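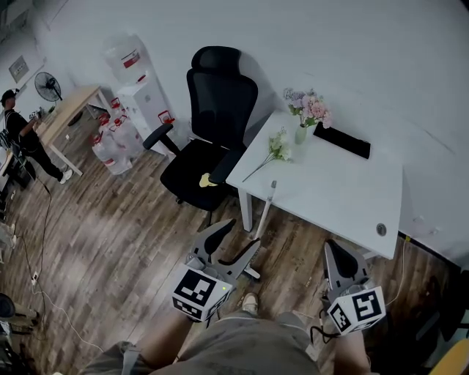
flowers on the desk, one stem lying across it

ok so we finally got to Grastari on the weekend, the little place down by the marina that took over the old bait shop. Thread, because I have opinions and I'm still full

First up, parking. There are 14 spots and the boat trailers get most of them. We ended up at the Kiani Street lot and walked, maybe 2 minutes, no drama. Bring a jumper though, the wind off the water after five is something else

We did the share menu at $55 a head. I was expecting four sad prawns and a bread roll. Nope! Barramundi wings, charred corn with some kind of lime butter, and a potato thing I'd happily have eaten for tea all week

The prawns come whole so you'll be peeling. They do give you a finger bowl but go easy on the white shirt (learnt that one, it's soaking in the laundry now)

Only miss for me was the squid. Bit chewy, and the aioli had way too much garlic, and I LOVE garlic. My sister finished hers so take that how you like

Drinks: they pour Fenow on tap, the ginger one, and it's great with anything fried. Wine list is short and leans pricey. I had one glass and switched

Dessert was a passionfruit tart between three of us. Should've ordered two. Pastry was properly short, and they weren't stingy with the cream either

Someone asked how it stacks up against Ledero. Ledero still wins on coffee and brekkie, but for dinner with a view I'd pick Grastari. Kitchen shuts at nine in February, so book the early sitting if you've got kids

Oh and get the corn. Forgot to say they'll do it without the butter if you ask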